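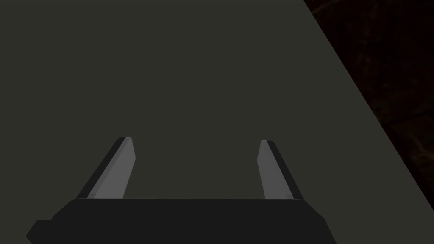

Guidance forum > Simulation and verification > Start state for gripper trials

Nakbridge_Standards
Members are asked to comment on draft clause 14 before the October revision. The clause reads: "Each simulated trial shall begin with the gripper open and the work surface clear. The operator shall save one wrist view before any item is placed." The purpose is to give every site the same starting point when results are compared.

segers_testing
Segers supports the clause. We request that "open" be defined. At present one site may read it as fully open and another as wide enough for the part. A stated finger gap in millimetres would settle the matter.

Bratitz QA
We do not agree that a single gap should be fixed. Our cells use 2 types of finger and the same figure would not suit both. The gap should be recorded in the trial sheet and left to the site.

segers_testing
A recorded value is acceptable to us, provided that it is held constant for all 50 runs in a set. The draft does not say so.

Nakbridge_Standards
Noted. The words "and shall not be altered within a set" will be added.

pondance_sim
May I ask whether the saved view must show the table edge? Ours is plain grey with no markings. With the edge out of view, a reviewer has no means of checking that the camera has been mounted at the right angle.

Bratitz QA
This is a matter for the camera clause. Clause 14 should stay short.

pondance_sim
I must respectfully differ. Operators read clause 14 at the bench and seldom turn to the other.

Nakbridge_Standards
The edge requirement will be put in as a note, marked as advice only. Bratitz may submit its objection in writing. Comments on shadow settings should be posted in the rendering thread.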